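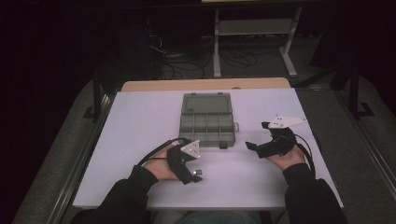 Stougaard: My Years on the Zestodance Tour
Rosine Lebrun with Romain Langlois

Hardcover memoir, signed edition
Price: $31
Released 26 Aug 2025

Rosine Lebrun sang lead on the Zestodance tour until the night she walked off stage in Nodinberg. She has said very little about it in the years since. In this book she covers the tour, her divorce from drummer Algirdas Rätsep, and the months she spent living in her sister's spare room with her phone switched off.

The chapter most fans have asked about is the one on Huguette Jacquet. Lebrun confirms the two were a couple while the album Stougaard was being recorded, and prints parts of the letters they wrote each other. Jacquet read the chapter before it went to press and asked for one change, which was made.

Product details
Publisher: Holosik
Format: Hardcover with dust jacket
Chapters: 18
Photo section: black and white, picked by Josiane Barbier
Language: English
Signed copies: 600, numbered by hand on the title page

Also available
Boxed set with the Stougaard album on vinyl, $59. The book in the boxed set is not signed.

Shipping and returns
Orders ship within two business days. Signed copies are limited to one per customer. Unsigned books can be returned unread within 18 days. Signed copies can only be returned if they arrive damaged, so please check the corners and the jacket when you open the package and email us the order number with a photo.

Please note that we can't take requests for personal dedications.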